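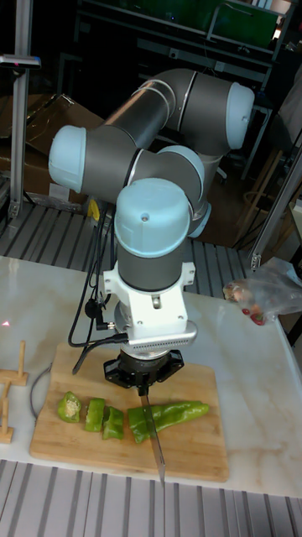
Knife over the bamboo cutting board.

Cù: a pile of chopping and pickling notes, cleaned up
By Cường Đào
12/22/19
48 shares | 4 comments

Hi! So this is the README for Cù, my plain text collection of vegetable pickle recipes. If you found it through my old cooking page, welcome, the files have moved in here and the old links are dead. If you have no idea what any of this is, read the next bit and skip the rest until you need it.

What's in it

There are 130 recipes, one per line, in a tab-separated file called recipes.txt. Most are quick pickles, the kind you eat in a day or two (carrot and daikon, cucumber, red onion, mustard greens), plus a smaller bunch of slow salt ferments that I got into later and then couldn't stop. I typed all of them from my own notebooks, index cards, and the backs of envelopes. Nothing was scraped from anywhere.

Besides that file you get sources.txt, which says which notebook a recipe came out of, cuts.txt, which is my list of names for how things are chopped, and changes.txt, which I do try to keep up.

The columns

name - whatever I called it at the time. Spelling is uneven and I left it that way.
veg - main vegetable, lower case, singular.
cut - one word from cuts.txt. "Stick" means matchstick, "baton" is fatter, "coin" is across the root. I use "rough" when the notebook only says chop.
salt_g, sugar_g, vinegar_ml, water_ml - amounts for one batch. Empty means I didn't write it down. Zero means zero! Please don't fill the blanks with zeros, somebody did that with an early copy and ended up with a mango pickle that had no salt at all.
rest_h - hours before I'd start eating it.
keeps - free text, things like "gone by Sunday lunch" or "till it gets soft". I know it's useless for sorting. I like it.
score - my own score, one to five.

About the amounts

Over 80 of the recipes were weighed on a scale. The others started out as spoons and rice bowls, and I converted them afterward by measuring the same spoon and the same bowl. Those have a "c" in the weighed column. I'd trust them for flavor and not much else. If you're doing a ferment that depends on the salt level, please stick to the weighed ones and check against a proper preserving guide. I'm a home cook with a lot of jars, and this is not safety advice.

Vinegar is rice vinegar unless the note says otherwise. I switched brands partway through, from Himine to whatever the corner store had, and the later batches taste sharper to me. The source column in sources.txt will tell you which notebook you're in: green is before the switch, blue is after, and the envelopes could be either.

Why the cut gets its own column

My first version had the chopping buried in the notes, and it drove me nuts. A daikon stick is ready the same evening and a daikon coin needs until morning, so the same brine with a different knife job is really two different recipes. When I split them out in September the list got a lot longer and it started making sense to look at. Ask for all the carrot sticks sorted by rest_h and you'll see what I mean.

Known problems

Two of the mustard green entries are probably the same recipe. I can't tell which one is the copy.
Scores from the green notebook run high, I was very easily pleased back then.
"Shallot" and "small onion" get mixed up. My family uses one word for both and I went along with it.
Accents may look broken if your editor isn't set to UTF-8.
The blue notebook got brine on it (of course it did) and a few rest times are my best reading of a smudge. They have a question mark in the notes.

Using it

Cook from it, print it, load it in a spreadsheet, whatever you want. My friends at Lalus made a little recipe picker out of it, and the Pleltstead garden club printed the radish section for their harvest table, which made my week. Credit is nice. Please don't sell the file by itself.

If you fix something, send me the line number and the new line. For new recipes I need weights in grams and a cut from the list, and I'll try the pickle myself before it goes in, so it can take a while. Green papaya people, I'm especially looking at you, I only have one and it's bland.

4 comments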